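Unit 9 handout: small objects, the hanging stand, the covered table
Studio Methods, second half of May

Bring this with you, last time half the room didn't have it.

Recap from before break. A hanging task has two halves, the pick-up and the hook. Most people rush the first and then fight the second. Grip low on the handle and there's no room to turn the thing round later.

Terms
base - the round foot of the stand
pole - upright, from the middle of the base
hooks - at the top, curved, pointing outward
board - the white gridded top. Not the table. Say board.

Stand goes on the right half. Leave the middle of the board free, that's working space. Don't lean on the pole!! It tips.

Paintbrush: lies flat, so it's hard to get under. Bristles are soft, keep off them. Take the handle near the balance point, lift straight up, then turn. Szulc sheet 2 has the diagram (ignore the arrow on the left, printed backwards).

White stand, gridded top:

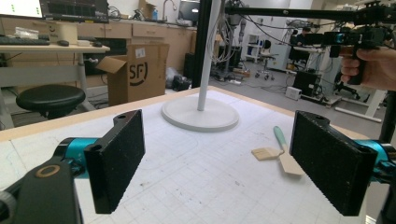
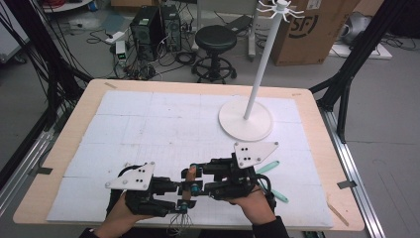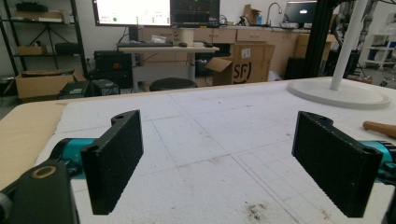
B. Doretti

Board notes. Panels shift if the tape goes. Check the corners before you start, press down any tape that's lifting. Gridlines are for putting things back in the same place, so write down the square the base is standing in before you move it. Smudges: damp paper towel, no spray, it gets into the foam.

Order of work
1. Clear the board except for the stand.
2. Lay the brush down, note which way the bristles point.
3. Pick up, turn, hang. Slow.
4. Take it down again. Same route backwards, this is where most of them get droped.
5. Swap direction of bristles and repeat.

Things that went wrong last time: brush set down too close to the base, no room on one side. Starting square not written down. Two groups measured from the table edge instead of the board, so their numbers don't match anybody's.

Reading: Plandell course pack, p. 142, just the part on handles. Skip the excercises.

Write-up is one page. Sketch of the board from above, stand marked, start position of the brush marked, one paragraph on the pick-up. Handwritten is fine if I can read it. Drop in box 1534 by 4 pm.

Next unit: same stand, longer handles.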